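# Ferneck handling rules, v3

Working rules for the Pandutier tabletop recordings.

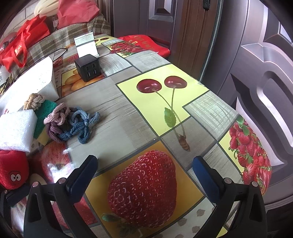 Most of the standards we read before writing these assume a bare bench and rigid parts. I doubt they say much about a kitchen table, so treat "compliant" claims with care, ours included.

## Rules

- Keep the tablecloth on. Swapping it for plain gray makes the numbers look better than they are.
- Soft items (rope, sponge, plush) get logged apart from hard ones.
- Check the finger pins every 50 grasps.
- A dropped object is a failure — no re-labeling later.

## Known gaps

The Drurkow split has 2000 clips, and 13 break rule 4. They are still in there. The Ağca split has not been audited, whatever the old changelog says.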